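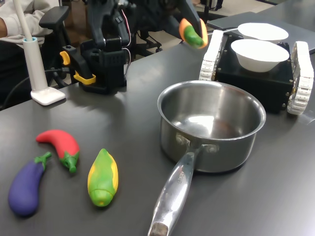 Toy vegetables and a stainless steel saucepan on a dark grey tabletop.

Review: Brollgate school messaging service, one year of use at a primary

Brollgate is a messaging service for schools. It sends letters, alerts and forms to parents by app, email or text, and keeps a record of what was sent, to whom, and whether it was opened. We moved to it last June from a mix of paper letters in book bags and a text service that came bundled with our old dinner money system. This review covers the office side and the parent side. It does not cover the payments module, which we have not bought.

Dultthorpe is a one-and-a-half form entry primary with 315 pupils on roll. Once separated households, grandparents and childminders with permission are included, that comes to 921 contacts. The number matters because Brollgate charges by contact and not by pupil, and the first quote we received was based on pupils. Ask for the contact price in writing before comparing it with anything else.

Setting up

Pupil and contact data come across from the management system overnight. The first import took most of a working day, and 40 records failed. Nearly all of these were mobile numbers typed with a space or a note in the field, such as "try after 3". The error report gives the row and the field but leaves out the pupil's name, so each one had to be looked up. The records were our fault. The report could be better.

Parents join by entering a code and confirming the child's date of birth. Where a parent has children in more than one class, the accounts are joined automatically if the email address matches exactly. Where it does not, the parent sees two accounts and rings the office. There is a merge tool under Contacts, Advanced. It works, though a merge cannot be undone, and the warning to that effect is in small grey text under the button.

Sending letters

The editor is plain. It takes text, attachments up to a modest size, and one picture at the top of the message. Pasting from a word processor strips the formatting down to bold and bullet points, which suits us. Tables do not survive. Anything with a table goes out as an attachment.

The feature we bought it for is the recipient lock. Every message has to be marked as adults only, pupils only or both, and the setting cannot be skipped. With adults only selected, the message will not go to a pupil login or to the classroom screens, and the print option adds a cover sheet with the adult's name and nothing of the content. Before this, a safeguarding notice went into a tray with the swimming letters and depended on whoever emptied the tray knowing the difference. We have used the lock for every online safety notice this year and have not had one go to the wrong group.

There are two limits. The lock applies to the message and its attachments, but the subject line still appears as a notification on a locked phone, which may well be in a child's hands. We now write "Letter for parents and carers" as the subject for anything sensitive. The lock also does nothing about the picture. If a picture is added, a small version of it shows in the notification on some phones even when the message is adults only. I reported this in the autumn. The reply said it was on the list. For now we leave pictures off anything of that kind.

Approval

Messages can be held for a second person to approve. The rule can be set by sender, by group size or by category. Ours is set so that anything to the whole school, and anything marked safeguarding, waits for a member of the leadership team. The approver gets an alert and can approve from a phone. They cannot edit from a phone, so a single spelling mistake means sending it back or finding a computer.

Emergency closures are exempt if the category is set to urgent. Check who has permission to use urgent, as the default is all office and teaching staff. We cut it to four people.

Read receipts

These are useful within limits. "Delivered" means the phone or mail server accepted the message. "Opened" means it was opened in the app. An email read in a preview pane is not counted, so parents who use email only always look as though they have ignored us. Class teachers need to be told this before they are given access to the report. We found out after a teacher had chased 11 families for a trip form they had all seen.

Paper copies for households without the app can be printed as a batch, sorted by class. The sort order is by surname and cannot be changed to register order.

Languages

Messages can be translated by machine on the parent's side. The original is kept above the translation, so there is no doubt about what the school wrote. I can't judge the quality beyond saying that dates and times come through correctly. For anything legal or medical we still use an interpreter.

Support and downtime

Support is by ticket and telephone. Telephone hours end at five, and calls were answered within a few minutes except in the first week of term. There was one outage, on a morning in January, that lasted until after registration. Absence reports sent during it arrived later in a block, with the time of arrival and not the time of sending. We had to correct the register notes by hand.

Compared with Trastbridge

We trialled Trastbridge for half a term before deciding. It has a better editor, allows tables, and its app is quicker to open. It has no compulsory recipient setting. Messages go to whichever group was used last unless the sender changes it, and in a busy office that is a poor default. Approval is available only on the higher tier. A school that sends mostly newsletters and club lists may prefer it.

Verdict

Good for: schools that want firm control over who receives what, and a clear record afterwards.

Less good for: heavy use of tables and forms, or schools with a large number of email-only parents.

Wanted: subject line and picture hidden on adults-only notifications; pupil names in the import report; editing by approvers on a phone; an undo for merged accounts.

We have renewed for one year and turned down the three-year price. I will update the section on notifications if the fix arrives.

Posted Friday, April 18, 2025 by Ansari, school office, Dultthorpe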